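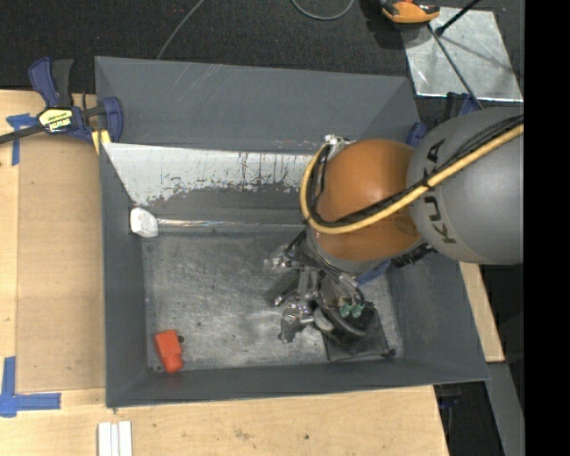 Project Report: Keeping Score in a Club Endurance Race

Ea Nørgaard
March 4, 2022

1. Why I picked this topic

My uncle took me to my first endurance race at Stisholm when I was small enough to need ear protectors that slid down over my nose, and I have been going back ever since (my mother blames him entirely). What I remember best from those early years is not knowing who was winning. The cars went by, the loudspeaker said something, and the grown-ups around me argued over it until the next lot came through. For this project I wanted to find out how a small club race decides its class winners, and whether the points table could be made easier for people in the grandstand to follow.

2. The race and the classes

The Nirno Cup is a season of club races, and Stisholm hosts the last of them. Cars from 2 classes share the track, and each class has its own title. The overall winner gets the tall trophy and most of the cheering, but plenty of the drivers I spoke to care far more about their class, which makes sense when you're in an older car that was never going to keep up with the front row anyway.

Points are given at the end of each race by class position. There is also a bonus for the fastest lap in class, and that little bonus caused most of the confusion I ran into. A driver can collect it even after dropping out, as long as the lap was set under green. I had been following the series for years and had that wrong the whole time!

3. What I did

I went through the old result sheets and typed them into one spreadsheet, which ended up with 1407 rows. It took most of my winter break and a great deal of tea. Some of the sheets were handwritten, and on a few of them the car numbers had been corrected so many times that I had to check against the lap charts to see who had finished where.

After that I worked out the class standings again under two sets of rules, first the current ones and then the same ones without the fastest lap bonus. I also made a simple standings page, written in large type, and showed it to friends who had never watched a race.

4. What I found

Most titles came out the same under both sets of rules. The close seasons were the exception, and the one that stayed with me was the year the Bogdan team went into the last race just behind Brurnero. Bogdan finished lower in class but took the fastest lap, and the bonus was enough to carry the title. Without it, Brurnero would have been champions.

My friends found the standings page easy enough until they reached the bonus column, and then they all asked me the same thing, so I moved it next to the race result and added a short note underneath. The second version went over much better.

5. What I would change

I would start typing earlier, for one thing. I would also like to sit with the timekeepers for a whole race and see how a late penalty gets into the table, as my spreadsheet only has the final results. The page itself still needs a version that can be read on a phone in bright sun, and I hope to have that ready before the next round at Stisholm.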